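October, bench 2, Avholm cell

Working on the handling rules for soft goods and covered fingers. The draft we inherited from Pivness has 10 rules, and half of them assume bare metal fingers. Rewrote the ones that don't fit.

**Rule 3, covers.** Covers are to be seated to the shoulder of the finger before power-on. Creases along the length are allowed. A fold across the pad face is not. Old text said "free of wrinkles," which no cover on this bench would pass, so people were signing it without looking.

**Rule 4, tips.** Both tips get changed as a pair. Log the cycle count at change. Limit stays at 2000 cycles until we have wear data of our own. One tip from the last batch was pulled at 300 with the adhesive lifting; kept in a labeled bag in drawer 4.

**Rule 6, surface.** Wipe the work surface before the first run and after every tip change. Dark specks on a white surface get picked up by the threshold step in the Dendisora software and come back as false contacts. Run 77 was thrown out for this. Proposed wording: "No loose debris within reach of the fingers at start of run. If debris is found during a run, stop, note it, wipe, restart the count." Lint-free cloth only; paper towel leaves more than it takes off.

**Rule 7, lighting.** Unchanged for now. Shadows from the arm fall inside the work area at most poses. Need to decide if the rule covers fixed shadows only or moving ones too. Left a note in the margin.

**Rule 9, stop check.** Press, confirm, reset, initial the sheet. Once per shift, and again after anyone opens the controller cabinet. The Ye sheet has no column for the second check. Add one.

Still open:

- [ ] who signs off on a cover change in mid-shift
- [ ] speck size below which rule 6 doesn't apply, if any
- [ ] same rules for the Ye arm, or a separate page

Draft goes in the shared binder tonight. Comments in pen, please, next to the rule concerned.
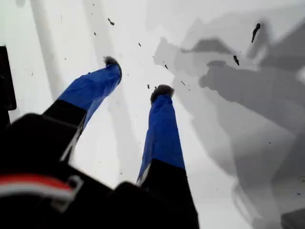

Rule 6 needs a size limit or it will be ignored within a month. I'd write "visible at arm's length" and leave it there. Also, restarting the count after a wipe makes the tip log in rule 4 wrong. Keep two counts, one for the run and one for the tips.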